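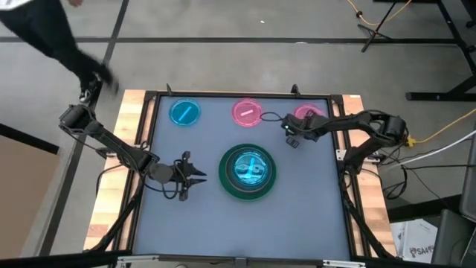

Bus riders in Plallthorpe will pay less for a monthly pass and wait longer for an evening bus under a new timetable the town council approved in January 2024. The changes cover all routes run by Trokent, the company that has held the town's bus contract for the past several years.

The adult monthly pass drops to $60. Single fares stay at $2, and transfers remain free if the second trip starts within the hour. Children under six still ride free with a paying adult.

In exchange, evening service on most routes goes from two buses an hour to one after 8 p.m. Trokent had asked for the cut last November, saying ridership after dinner no longer covered the cost of fuel and drivers. The council turned down a first version of the plan that would have ended evening service on the Haslam route altogether. The version that passed keeps the last bus to Haslam, but it will leave the downtown terminal at 10:15 p.m. instead of 10:50.

That change drew most of the complaints at the public hearing. Several people who work closing shifts at the Revano shopping center said they would miss the last bus on nights when the stores stay open late. Council members asked Trokent to look at holding the bus on those nights during the holiday season. The company agreed to study it but made no promise.

The town received 201 written comments on the plan. Most of them dealt with evening service. A smaller group asked for a stop closer to the medical offices on Canal Street, and that request was granted. The new stop will be on the north side of the street, just past the pharmacy, and Route 4 will serve it in both directions. Riders who now get off at the post office can stay on for one more stop.

Route 7 will also change. It will no longer loop through the parking lot at the recreation center -- drivers have said for a long time that the turn is too tight when cars are parked on both sides. The bus will stop on the street in front of the building. A curb ramp and a bench are to be put in before the new route starts, and the old shelter will be moved over from the lot once the ground is soft enough to dig.

Weekend schedules are mostly the same. The first bus on Route 2 will leave ten minutes earlier to meet the morning train, and the midday gap on Route 5 has been closed.

Passes at the old price can be used until they run out. Riders who bought a three-month pass before the vote can ask for the difference back at the ticket window in the downtown terminal. They will need the pass itself or the receipt. Refunds can't be made on board the bus, and the ticket machines aren't set up to handle them.

Printed timetables will be handed out at the terminal, the library and the town hall. Large-print copies are available at the ticket window on request. The signs at each stop will be changed in stages, starting with the downtown stops, and the old signs on the outer routes may stay up for a short time after the new hours begin. Trokent says riders should go by the printed timetable if the two don't match.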